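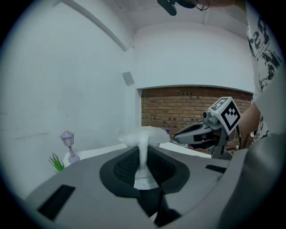 Section 4: Checking the grip before you record anything

Okay, so by now both of your Plasel grippers are printed, screwed together and plugged in, and I know you want to start recording right away. Please do this part first! I skipped it on my first pair and threw out 437 recordings over a pad that had slid sideways in its seat.

What you need: both grippers, the USB cables, a marker cube for each side, and something soft. I use tissue or a wad of cotton. Soft stuff is a much meaner test than a wooden block (a block will stay put in almost anything).

1. Press the rubber pad into its recess with your thumb, textured side out. Work from the middle to the rim. You shouldn't be able to get a fingernail under it.

2. Squeeze the trigger slowly all the way and let go. Do it a few more times. If it feels gritty, back the two hinge screws off a quarter turn and try again.

3. Clip the marker cube on top. It only goes on one way, and if you're pushing hard you've got it backwards.

4. Run the cable out the back and leave some slack – enough that you can turn your wrist over without feeling a tug.

5. Start the Cosavach viewer and open the live view for the first gripper. The pad should sit in the middle of the picture, left to right. If it's off, loosen the camera mount, nudge it and tighten it back down.

6. Pinch the soft thing, lift it and hold still. Watch the live view while you do. Then swap hands and repeat with the other gripper.

Note: Do step 6 with both grippers up at the same time too. The viewer has to find the other cube while your hands are moving, and that's where a badly glued marker shows up.

Caution: Keep superglue away from the pad. It turns the rubber stiff and you'll be printing a new mold. I use the double-sided tape from the parts list in Section 2.

Caution: Unplug before you open the housing. The board sits right under the lid and the screws love to fall on it.

If the width reading jumps around with the trigger held still, go to Section 6 and redo the calibration. Mine settled down once I set the filter value to 116, but start with the default and go up slowly.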